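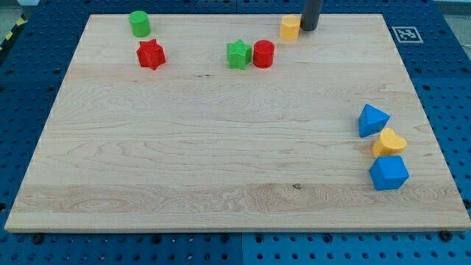
5. Fitting and Finishing the Shelf Boards

By this stage the two Warnden uprights should be on the wall, plumb, and strong enough that you have stopped holding your breath when you touch them. If they are not, go back to Section 4. Section 5 assumes a wall that has already been argued with and has lost.

The boards are supplied sanded but unfinished. You can fit them bare and oil them later, and many owners intend to do exactly that. The shelves then fill up with books overnight and are never oiled at all. We suggest finishing first.

What you will need

The boards
The tub of Akent hard-wax oil from the small carton (the one with the brackets in)
The grey pad from the same carton
Lint-free cloths, or an old cotton T-shirt you have made your peace with
A pencil, a tape measure and a spirit level
A cross-head screwdriver
A flat surface larger than a board, at a height that suits your back

A kitchen table will do for the last item, provided it is covered and everyone who eats at it has been told.

Before you start

Leave the boards in the room where they will be used for at least two days, flat, with their wrapping off. Timber takes up moisture and gives it back, and it prefers to do this before it has been screwed to anything. Standing the boards on end against a radiator will speed the process up and give you a set of very gentle skateboard ramps.

Check each board for length. A standard Warnden board measures 1,033 mm. If yours is shorter, you may have been sent the alcove version, which comes with its own leaflet and its own brackets. Do not try to make up the difference with filler. Somebody has, and the photographs still go round the office.

Note: Small knots, wavy figure and changes in tone from one part of a board to the next are normal in pale timber. A board with cracks running through it, or one that rocks on a surface you know to be flat, should be sent back. Please make sure that the surface you know to be flat is flat.

5.1 Choosing the good side

Every board has a better face. Opinions differ on which it is, and this is a good moment to let them differ, while nothing has been drilled.

1. Lay the boards out side by side, in daylight if you can.

2. Turn each one over at least once. Look along the grain with your head low.

3. Decide which face goes up and write UP on the other one, lightly, in pencil. Yes, the other one. The underside has the pilot holes marked on it and will be the side you are looking at when you fit the brackets, flat on your back, wondering which way round everything goes.

4. Number the boards in the order you want them on the wall, top to bottom, also in pencil and also underneath.

On high shelves, the underside is the side you will see. Owners who put the handsome face upwards on a shelf above head height have given their best grain to the spiders. Swap the marks for anything above eye level.

5.2 Oiling

Caution: Cloths soaked in oil can heat up and catch fire by themselves as they dry. When you have finished with a cloth, soak it in water and lay it flat outdoors to dry before throwing it away. Do not screw it into a ball. Do not put it in the kitchen bin and go out for the evening. This is the one part of the guide with no joke in it.

Open a window. Keep the room above the minimum temperature printed on the tub, and keep pets out until the boards are dry. Cat hair sets extremely well in hard-wax oil.

1. Wipe the board with a dry cloth to lift off the dust. Vacuum the edges.

2. Stir the oil thoroughly with something flat. Shaking the tub fills it with bubbles, which will then be on your shelf.

3. Pour a small amount on to a folded cloth. A puddle the size of a large coin is plenty. If you are thinking that it doesn't look like enough, you have the right amount.

4. Work along the grain from one end to the other in long, overlapping strokes. Do the face, then the front edge, then the ends. The ends will drink more than their share; let them.

5. Wait for as long as the tub tells you, then wipe off anything still sitting on the surface with a clean cloth. Oil left standing goes sticky and stays sticky, and will quietly collect the covers of your paperbacks.

6. Leave the board to dry overnight on battens, face up, with air underneath.

7. Rub it over very lightly with the grey pad. You are taking off the fuzz. If you can hear yourself working, you are pressing too hard.

8. Turn the board over and do the underside in the same way. It is tempting to skip it. A board sealed on one face only will take up damp through the other, and in time will cup like a roof tile.

9. Give the top face a second coat, thinner than the first.

Note: The first coat will darken the timber. It may also look patchy, and there is often a short period of regret between coats. The second coat usually settles matters.

Full hardness takes 14 days. The boards can be fitted and lightly loaded well before that, but keep houseplants, wet mugs and anything with rubber feet off them until the time is up. Those who ignore this will have a permanent record of where the radio used to be.

5.3 Setting the bracket heights

The slots in the uprights are spaced so that a bracket can go almost anywhere, a freedom that has ended friendships. Our drawings use a gap of 238 mm between shelves, which takes most paperbacks and a good many hardbacks. Atlases, art books and box files will need more. Measure your tallest book before you begin; it will be the one you forgot about, and it will be in another room.

1. Start with the lowest shelf. Hook the first bracket into the left-hand upright, press down until it clicks, then pull it towards you. It should stay where it is.

2. Count the slots up from the bottom of the upright to the bracket. Write the number down.

3. Count the same number up the right-hand upright and fit the second bracket there.

4. Rest the spirit level across the pair. If the bubble is slightly off, check that both brackets are fully home. If the bubble is wildly off, you have miscounted. It happens to everybody, particularly if another person is talking.

5. Repeat for the remaining shelves, working upwards.

Tip: Kenji Blackwood, who drew up the slot pattern and has since fitted more of these than he cares to discuss, marks every fifth slot with a scrap of masking tape before he begins. The tape peels off afterwards. He has been known to leave it on until the following September.

5.4 Fitting the boards

For this part a second person is useful. Choose one who takes instructions.

1. Lower the bottom board on to its brackets with the UP mark facing down, or facing whichever way you decided on in 5.1. Slide it back until it touches the wall, then bring it forward by the thickness of the card spacer.

2. Check that the overhang is the same at both ends. Measure it. The eye is easily flattered.

3. From below, drive one screw through the front hole of each bracket, by hand, until the head is snug. Do not use a power driver. The screws are short, the board is not thick, and a power driver doesn't care.

4. Check the level once more, then put in the rear screws.

5. Move up to the next shelf.

If a screw turns without biting, take it out, push a sliver of matchstick into the hole with a drop of wood glue, let it set and try again. This is a respectable repair with a long history and you need not mention it to anyone.

Caution: Do not climb on the lower shelves to reach the upper ones. They are rated for books. You are not a book, and the wall plugs will notice the difference.

5.5 Loading

Load from the bottom shelf upwards, with the heaviest things nearest the uprights. A row of ordinary paperbacks is unlikely to trouble a board. A run of encyclopaedias, vinyl records or glossy magazines is a different matter: weigh an armful on the bathroom scales and compare the total with the table at the back of this guide. Spread heavy collections over several shelves even if it means breaking up the alphabet.

If your set came with Gikard bookends, fit the felt to the base before use. It is in the little bag that looks like packaging and is generally thrown away as packaging. Spare felt can be ordered on the form in Section 9.

Owners with the older Yokoyama brackets (black, with a round hole at the tip) may use them with the present boards, but should not mix the two kinds on one shelf. They sit at slightly different heights. The resulting slope is small enough to miss with the eye and quite large enough for a pencil to find.

5.6 Looking after the finish

Dust with a dry cloth. For anything worse, use a damp one, well wrung out, and dry the board straight away. Avoid spray polish, bleach, scouring pads and lemon juice, whatever you have read about lemon juice.

Rings and light scratches can be rubbed back with the grey pad, along the grain, and touched in with a little oil. Feather it out beyond the mark, or you will exchange a dark ring for a pale patch. Let it dry before deciding whether you have made things worse.

Press the lid back on the tub firmly, store it upright, and write the month on it. For the doors and drawer units, continue with Section 6. If you bought only the shelves, skip to Section 8.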